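Plevden label adhesion records: read me first

Maintained by Sutrisno Yeoh. Last revised 27 February 2024.
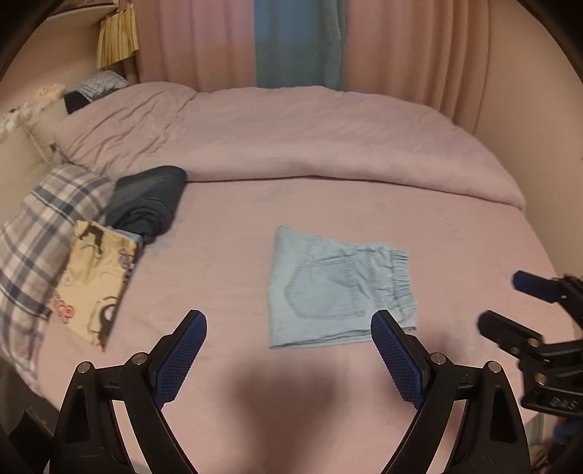

Plevden is a set of peel and wear records for printed labels, mostly self-adhesive vinyl with a smaller share of coated paper. It holds 1,000 rows, one per label. It was put together to check claims made on supplier sheets, most of which say how long a label will last and very few of which say what it was stuck to when they found out.

If you are hoping for a table that tells you which vinyl to buy, you will be disappointed. The records can tell you when a claim looks shaky. They are much weaker at telling you that a claim is true.

What is in the folder

labels.csv – the main table
surfaces.csv – the surfaces used, with cleaning method
notes.txt – remarks made at the time, spelling left alone
rejected.csv – 130 rows removed from the main table, with the reason for each

Please read rejected.csv before you quote anything. Most of those rows went because the label had been handled before the first reading. A few went because two people disagreed about what counted as lifting, and I could not settle it from the notes. You may want to put them back. I have gone back and forth on it myself.

Columns in labels.csv

label_id: a plain number, no meaning in the order
stock: Imeck or Aksoy, the two vinyls tested, or "paper"
print: solvent, latex or none
laminate: yes or no
surface_id: matches surfaces.csv
months: time between sticking down and the reading, up to 18
peel: force in newtons, blank if the label had already come off
edge: 0 for flat, 1 for slight lift, 2 for plainly lifting
fade: judged by eye against a fresh print

The fade column is the one I trust least. It was scored by whoever was on hand, under whatever light there was. Treat it as an opinion with a number attached. I left it in because people kept asking for it.

A blank in peel does not mean zero. The first person to use this file filled the blanks with zeros and got a very dramatic chart out of it.

Known problems

All the outdoor surfaces were in one yard, on one wall, facing the same way. Any talk of "outdoor life" from this file means life on that wall. Someone in a hotter place should expect something else, and I would not like to guess what.

The Imeck rolls came from a single batch. The Aksoy rolls came from several, so Aksoy looks more variable, and I can't say how much of that is the vinyl.

Readings for January are thin. The peel gauge was away being checked, and the labels due that month were read late. The months column shows when they were really read, so the gap is visible if you plot it.

Paper labels were only tested indoors.

About the Dendura score

Earlier copies of this file had an extra column called Dendura, which boiled peel, edge and fade down to one figure. It has been taken out. The weights were picked to make the ranking look sensible, and then the ranking was used to show that the weights were right. If you have an old copy, delete the column – or at least don't print it on a brochure.

Use and changes

Free to use and share, with a note of where it came from. If you drop rows, say which ones. Corrections are welcome if they come with the label_id and what you think the value should be. "The numbers look wrong" has been received several times already and I can't do much with it.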